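TREVENT LINEN SERVICES
STAFF CONSULTATION GROUP

Minutes of the meeting held on 29 September 2018 in the upstairs meeting room, Tirham site

Present: Vanderleia Coutinho (Chair), Josué Aguiar (Operations), Solange Caldeira (Staff Representative, Folding), Kátia Conceição (Training)
Apologies: Arlindo Cordeiro (Staff Representative, Despatch)

1. Minutes of the last meeting
The minutes were agreed as a correct record, subject to the spelling of Vasconcelos in item 3.

2. Matters arising
Replacement matting for the packing area had been ordered. The question of locker space was carried forward.

3. Automated folding: progress report
Mr Aguiar reported that the two Sistlow folding machines had been in regular use for flat linen since April. Garments would continue to be folded by hand until the garment trial had been reviewed. Of the 19 staff in the folding section, 17 had completed the first part of the training. The remaining two had been on leave and would be offered places on the next course.

Ms Caldeira said that members of the section accepted the machines for sheets and towels but were concerned about the pace at which work now reached the checking tables. She asked that the hourly target be withdrawn while the new layout was settling down. Mr Aguiar was unwilling to withdraw it but agreed that it would not be used in individual reviews before the next meeting.

The Chair confirmed that no post in the section would be removed as a result of the trial. Ms Caldeira asked for this to be put in writing to all staff. Agreed.

Action: VC to write to staff. JA to inform supervisors about the target.

4. Garment handling trial
Ms Conceição reported on the work with hand-held grippers, in which staff fold clothing with the tool so that their method can be used in setting up the automated equipment. Taking part remained voluntary and was paid at the normal rate.

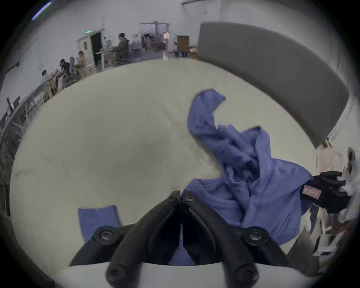
Sleeves and hoods had proved the slowest part of the work, and several staff had asked for shorter turns with the tool. It was agreed that turns would be limited to roughly 4 hours in a shift, with a change of task at the halfway point. Ms Caldeira asked who would have access to the recordings. Ms Conceição undertook to circulate a note before any further sessions were booked.

Action: KC to circulate note on recordings and revise the rota.

5. Job descriptions
A draft for the combined role of folder and machine attendant was tabled. Ms Caldeira considered that clearing jams should be graded as a skilled duty. Mr Aguiar asked for time to compare the grading with that used at the Vasconcelos site. Deferred.

6. Any other business
The clock in the folding section was reported to be slow again. JA to arrange repair.

Date of next meeting: to be notified by the Chair.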